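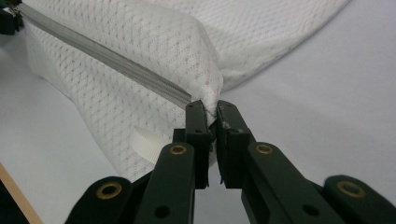

White mesh laundry bag with zipper.

JEMTHORPE — Guvico will open a self-service laundry on Prircombe Street in March, in a brick building that dates from 1941. The store will be open daily from 9 a.m. to 10 p.m.

The laundry replaces the Joo dry cleaning counter, which closed last year. Guvico has put in new water lines and a ramp at the street door. Customers can pay by card or coin.
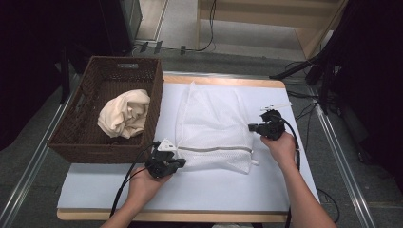
Delicates can be washed at the new store on a separate cold cycle. Guvico asks customers to put small items in a zippered mesh bag, like the white one lying next to the woven basket, and to close it fully before loading. Bags will be sold at the front desk.

The company expects to serve roughly 776 households in the neighborhood. Wash-and-fold service — drop-off only — will be added in the summer.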